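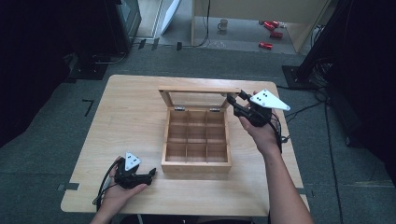 The nine-compartment box with its glass lid up.

Annick Petrenko has been selling tea for long enough to distrust anything made to hold it. When I ask her what she thinks of the divided wooden box, the kind with a glass lid that every gift shop seems to carry by March, she taps the rim with a fingernail and waits a while before answering.

"It's nice," she says. "I'd like it better if it did something."

Her complaint starts with the glass. Tea goes stale in light, she says, and a window on top is the last thing she would put over it. I point out that most people buy these boxes for bags in paper envelopes and keep them for guests. She shrugs. "Then they're keeping old tea for guests."

Johannes Modise, who designs small storage pieces under the name Halim, has heard all this before. He doesn't make this particular box but he has made plenty like it, and he defends the lid. "You open a drawer, you forget what's in it. You look through glass, you remember you have mint." He sold 2,000 glass-topped boxes before he tried a solid lid, and the solid one sat in the stockroom.

Does that prove people use them, or that they photograph well on a shelf? He laughs at that and doesn't quite answer. "People write to me. They keep buttons in them. Fishing flies. One man has his late wife's earrings."

I wanted to know about the grid. Three rows of three looks tidy when there is nothing inside, but I have owned one of these, and in my kitchen it took a week for the cough drops to move in with the chamomile. All the spaces were the same size and hardly anything I owned was.

Modise grants me that one. "Equal squares are cheap to cut. If I'm honest about why we do it, that's a big part." He has drawn versions with one long slot down the side for spoons or pencils. Shops asked him to go back to the squares.

Petrenko is harder on the hinges. She has thrown out 3 boxes over the years, all for the same fault: short screws in a thin back wall, and a heavy lid that people let drop. She wants to know how long the screws are before she wants to know the price. "Up to 50 dollars, and they save on screws."

Modise says a careful owner will get years out of small metal hinges. I ask him how many careful owners he has met. "Some," he says.

Neither of them would talk me into buying another. Petrenko stores her own tea in tins with tight lids, on a dark shelf, labeled in pencil. She does have a glass-topped box at home, a present from her sister. It holds batteries.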